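Gruveter opens refill and repair counter for household paints in the old Volel building

30 July 2020

For immediate release

Gruveter, the independent paint and decorating supplier, is delighted to announce the opening of its first refill counter, where customers can bring back their empty tins and have them filled again with emulsion, eggshell or floor paint in any shade from the company's own range. The counter is on the ground floor of the old Volel building, in the space that used to be the wallpaper room, and regular visitors will be pleased to hear that the wallpaper has only moved upstairs.

The idea has been a long while coming. For years people have been asking at the till whether there was anything sensible to be done with half a tin of magnolia, or why they had to buy a full five litres to touch up a skirting board. We did not have a very good reply to either question, and it bothered us. In April we began clearing the room and putting in the pumps, working in ones and twos with the doors propped open, and what began as a small job grew into new flooring, a new sink and a much longer bench than anybody had planned for.

The refill service works by weight. A clean tin goes on the scales, the customer says how much paint they would like, and that is what they pay for. The smallest amount we will sell is a jam jar's worth, which suits a window frame or a child's chair very nicely. Tins from other makers are welcome too, provided the lid still fits and the old label has been taken off or painted over, so that no one at home mistakes one thing for another later on.

All 1285 shades on the Gruveter colour card can be mixed at the counter, along with the older colours that have dropped off the card over time but which we still have the recipes for. If you painted your hall years ago and cannot remember what you used, bring in a chip of it (a piece the size of a thumbnail is plenty) and we will do our best to match it by eye in daylight, the way it has always been done here.

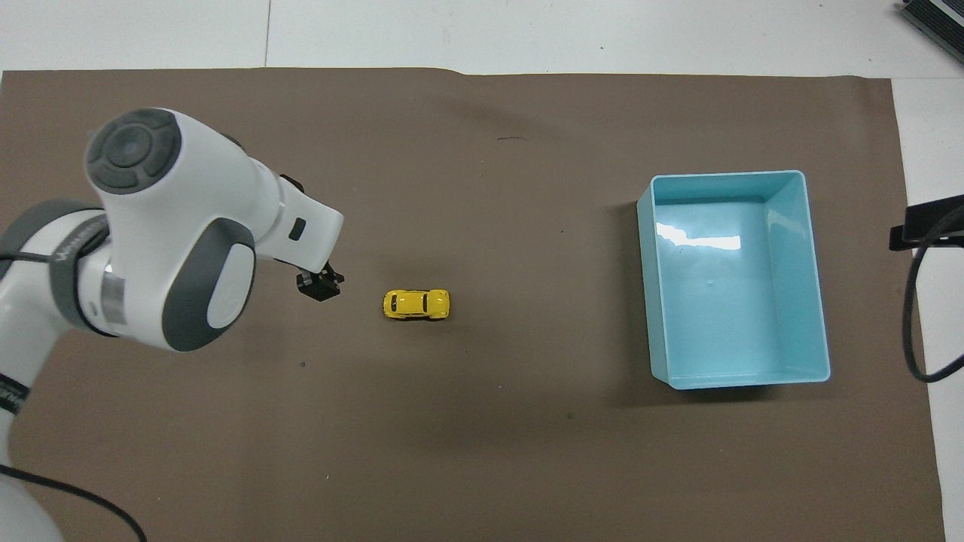

Can customers bring back paint they no longer want?

Water-based paint in good condition is accepted at the counter during normal opening hours, as long as it has not frozen or gone lumpy. We strain it, sort it by colour family and sell it on at a low price under the name Fanilix. Solvent-based gloss and anything in a rusty tin should still go to your local household waste site.

The Fanilix range deserves a few words of its own, as it has already made itself quite a following. Because it is blended from returned paint, no batch is ever quite the same as the last. There is usually a soft grey, a warm off-white and some sort of green, and once in a while something unexpected comes out of the mixing tub, such as the deep plum that was gone within the week. It is good honest paint for sheds, fences under cover, garages, cupboards and the backs of things. We do ask people to buy enough for the whole job in one go, as we will not be able to make the same colour a second time.

Alongside the paint, the counter will be looking after brushes and rollers. A stiff old brush can be left with us overnight for cleaning and reshaping at a cost of £2, and a good many of those written off as past saving can be brought back to life. Extending poles, paint kettles and dust sheets are available to borrow against a £20 deposit, returned in full when the items come home.

The fittings for the new room were made by Uniyal, the joinery workshop we have used for our shop displays for as long as we have had any. They have built us a fine solid bench with a lip along the front to catch the drips, and a wall of shallow shelves where the colour samples can be taken down and carried over to the window. We would like to thank them for their patience, particularly over the matter of the drawers, which were made, changed, and then changed back again.

For the time being we are asking visitors to wear a face covering, to come alone where they can, and to use the hand gel by the door. Two customers can be served at the counter at once. Anyone who would sooner not wait can leave their tins at the side entrance with a note of the colour and the amount, and we will telephone when the order is ready to collect. Please write your number clearly — we have already spent one long afternoon puzzling over a seven that might have been a one.

During our trial weeks, when the counter was open only to trade customers and a few kind neighbours, 2189 tins were filled and handed back over the bench. That is far more than we had dared to hope, and the decorators among them gave us a great deal of useful advice, including the suggestion of a lower shelf for setting heavy tins down, now fitted.

The refill counter is open during the same hours as the main shop. There is parking in the yard behind the Volel building, reached through the archway, and a bell at the side entrance for anyone who needs a hand carrying things in.

Notes for editors

Gruveter makes and sells water-based paints for the home and supplies decorators across the county. Volel is the name of the former seed merchant's whose building the shop now occupies, and the old sign can still be seen over the archway. A colour card, a price list for refills and a short guide to cleaning tins before returning them can be requested from the shop.

Ends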